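Minutes – Trarville lounge refurbishment, 26/02/2022

Present: Santosh Semwal (chair), Kiran Nigam (notes), two members of the Kendis facilities team. Apologies received from the Trestusmont office.

**1. Previous minutes**

Accepted with one correction: the carpet tile order was placed in July, under reference 614.

**2. Fabrics and covers**

The black ribbed knit was reviewed for wear at folded edges. The dark plain fabric was reviewed for creasing. Both remain on the approved list. 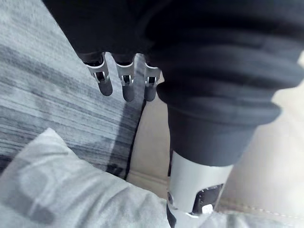

What is the wash limit for dark covers in this building? The limit is 75 cycles, after which the cover is replaced and the date entered in the log.

Action: KN to add the limit to the care sheet.

**3. Seating area**

The beige sofa stays on the gray tile carpet, with the white side table at its end. The teal cushion is accepted as the accent color and no second color will be bought. Fruit may be kept on the side table – it is to be checked every 3 days. The wire mesh basket also stays.

Loose black cables by the black stand are to be coiled and kept clear of the walkway. Vacuuming is to follow the direction of the streaks in the tiles. 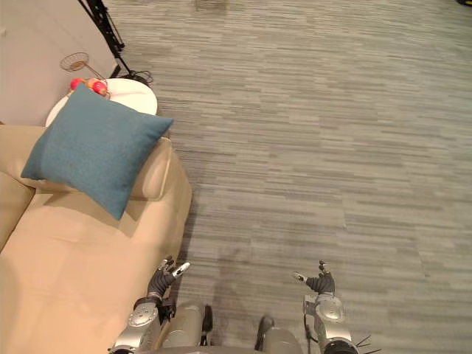
Kiran Nigam objected that beige upholstery marks too easily for a shared lounge, and asked for a price on a washable seat cover from Escobar before any further seating is ordered. The chair agreed to defer the seating order until the price is received.

Action: SS to request the price, delivery included.

**4. Spare tiles**

Four boxes are held in the Trarville store. Spares are to be laid only in full rows – single replacements show a difference in shade. No further order at present.

**5. Any other business**

None. Next meeting to be set once the Escobar price is in.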